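Chettiar Rooms, Modham
Workroom and bench inspection checklist
Area: Back workroom, Bench 4 (enclosed bench)
Month: May
Inspected by: Senthil Nair
Accompanied by: Nikola Śliwiński
Result key: OK / Fix / N/A

1. ACCESS AND FLOOR

1.1 Door opens fully and closes on its own
OK. Closer was adjusted after the last inspection and is holding.

1.2 Walkway kept clear, 1000 mm minimum
Fix. Two cartons from the Brirura delivery were sitting in the walkway behind Bench 3. Nikola moved them during the inspection. Deliveries go on the rack by the door, even if they are going to be opened the same afternoon.

1.3 Floor dry, no lifting edges
OK. The mat near the sink is curling at one corner but is not a trip hazard yet. Look at it again next time.

1.4 Exit sign lit
OK.

1.5 Extinguisher in place, gauge in the green, tag current
OK. Tag no. 744. Bracket is a bit loose on the wall, one screw turning in the plaster. Still holds the weight. Added to the maintenance list.

2. LIGHTING AND AIR

2.1 Ceiling lights all working
Fix. One tube over the sink flickers for a minute after switching on. Replacement ordered from Taltero.

2.2 Light level at the bench suitable for close work
OK. No complaints from users.

2.3 Vents not covered
OK. Dusty. Wipe down with the monthly clean.

3. POWER

3.1 Outlets undamaged, covers fitted
OK.

3.2 No power boards plugged into other power boards
Fix. Found one under Bench 3. Removed. This was also written up last time, so I will be raising it with the Bench 3 users directly.

3.3 Appliance tags in date
OK, except the kettle, which has no tag at all. Kettle taken out of use until it is tested. There is another one in the front kitchen.

3.4 Isolator switch can be reached without leaning over the bench
OK. Label is faded but can be read. New label to be printed.

4. STORAGE

4.1 Heavy items on lower shelves
OK.

4.2 Nothing stored within 200 mm of the heater
OK. A coat was hanging fairly close but outside the line.

4.3 Cleaning products labelled and lids on
Fix. One spray bottle with no label. Contents unknown, so it has been set aside for disposal. Do not refill old bottles without writing on them what they now hold.

4.4 Sharps container less than three-quarters full
OK.

5. BENCH 4

5.1 Side and back panels secure
OK. Pushed on all three by hand, no movement at the corners.

5.2 Panel surfaces clean and free of cracks
OK with comment. Faint scuffs and streaks on the panels. Cosmetic only. Use the soft cloths, as the green scourers will make it worse.
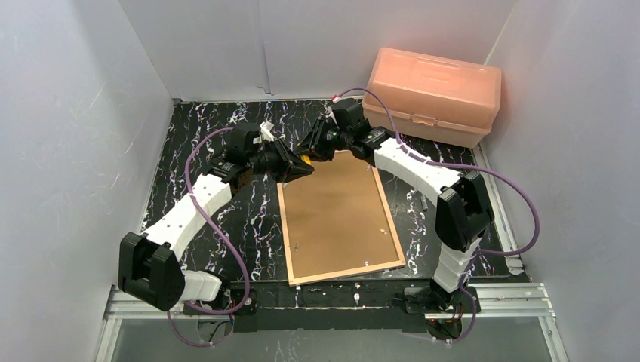

5.3 Bench does not rock or shift under load
OK. Leaned on the front edge at both ends. Feet are level.

5.4 Top surface sound, no chips or raised seams
OK. The black marbled top is wearing well. The wavy white and purple veins do make it hard to spot small things left behind, so run a hand or a cloth over the whole surface when finishing up, including along the base of the back wall.

5.5 Cables in good condition, with enough slack
OK. No splits found in the outer covering of the purple cables. They should keep their loops. Please don't pull them tight or tape them to the side panels to make the bench look neater.

5.6 Joints and fixings checked for looseness
OK. Hand check with power off at the isolator. Nikola holds the torque key if anything needs nipping up.

5.7 Loose parts put away at end of session
Fix. Reminder given. Small parts go back in their tub before the lights go off.

6. FIRST AID AND SIGNAGE

6.1 Kit stocked against the list inside the lid
Fix. Short on medium dressings and the eyewash is close to its expiry. Both ordered.

6.2 Contact sheet up to date
Fix. Sheet still shows the old extension. The correct one is 17. Amended in pen, clean copy to follow.

ACTIONS

Raise power board with Bench 3 users: Senthil
Replace tube over sink: Nikola, when the part arrives
Refix extinguisher bracket: maintenance
Test and tag kettle: maintenance
Isolator label and contact sheet: Senthil
Restock first aid kit: Nikola

Items marked Fix are to be signed off on the copy kept in the plastic sleeve behind the workroom door. Benches 1 to 3 are on their own sheets.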